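Search this journal Enter keyword or author

3.2 Night activity of reef fishes at the Lirkar site

The second part of the survey was made after sunset, on the same three transects which were used for the day counts. We wanted to know if the cardinalfishes leave the crevices every night, or only when the water is calm. Earlier work by our group in Jullum (Maes and Contreras, unpublished report) suggested that wave height is the main factor, but in that work the observers stayed in the water for a short time only and the moon was not recorded.

Each transect was 62 m long and followed the edge of the reef from the sand channel to the old mooring block. Two divers swam side by side with red lights, and a third person stayed in the boat and wrote down the time and the current. All fishes within the width of the tape were counted. Fishes which came from behind and overtook the divers were left out, because the same animal could otherwise enter the count more than once. Moray eels were noted separately.

In total, 178 cardinalfishes were recorded during 11 night dives in April. Most of them were over the sand, at a small distance from the reef wall, and they were facing the current. On nights with strong swell we found them closer to the rock, but they were still outside the crevices. This is different from the result from Jullum. We think that the depth can explain a part of the difference, as the Lirkar reef begins deeper and the swell is weaker near the bottom.
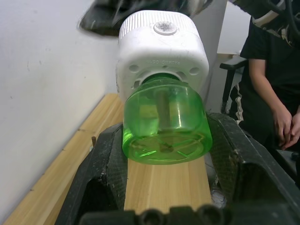 Figure 3. White plastic plug-in device with ribbed top cap, held between two gripper fingers.

The moon had a clearer effect than the swell. In the nights near full moon the cardinalfishes came out later, and the groups were smaller and more dense. A similar delay was seen in the squirrelfishes, although their number was too low for a test. Soldierfishes did not show any delay. They were already in open water when the first dive of the evening began, so it is possible that we missed the moment when they left their shelter.

Predators were seen on almost 3 in every ten transect swims. Usually it was a single moray eel or a small grouper that followed the light. When a predator was close, the cardinalfishes moved down to the sand and did not return to the wall. We did not expect this behavior, and it should be studied with fixed lights, so that the presence of divers has no influence.

Some limits of the data must be mentioned. The visibility at Lirkar changes quickly after rain, and two planned dives had to be stopped before the end of the transect. These dives are not included in the total. The two divers were not the same persons in all nights, and we did not correct for this. The site at Pistinham, which was planned as a control, could not be reached in the whole period, and the comparison will be made in a later season.

We thank Urmas Rozīte for driving the boat and Rhydian Mathias for his comments on the first version of this section.

Contact: Graham Marsden, Hopkin Marine Station | Copyright the authors | Back to top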